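Storing and Checking Capped Markers
Arnar Fogh
Oct 26, 2025

This procedure covers water-based fiber-tip markers with push-on caps. Paint markers and refillable markers need a different one.

What you need
Scrap paper, a damp cloth, a dry cloth, a shallow tray and a lidded box deep enough to hold the markers flat.

1. Empty the old container onto a clear table. Spread the markers so that none are stacked.

2. Press each cap until it clicks. A cap that turns freely or slides off under its own weight is cracked or stretched. Take a replacement from a dead marker of the same model.

3. Draw a line the length of your hand with each marker. Sort by result: solid line, broken line, no line.

4. Recap the broken-line group and rest it tip down overnight. Test again the next day. If the line is still broken, discard the marker — a second night makes little difference.

5. Wipe the barrels with the damp cloth, then the dry one. Keep the cloth away from the tips. Dried ink inside the cap rim comes off with a twist of paper towel.

6. Lay the solid-line markers flat in the box, all caps facing the same way. Flat storage keeps the ink even along the core. Close the lid and keep the box out of direct sun.

Repeat in July if the markers sit through the summer.

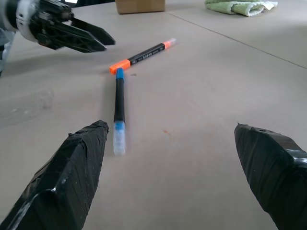

Sorting by color works best from the cap, because barrels often carry no color at all. The two markers on the table have the same black barrel, and the blue and orange caps are the quickest way to tell them apart. The translucent end opposite the cap is a weaker guide: the orange tint shows, but the one on the blue marker is pale and easy to misread. When you move a cap to another marker in step 2, match the color first. If no match is left, put a strip of masking tape on the barrel and write the ink color on it.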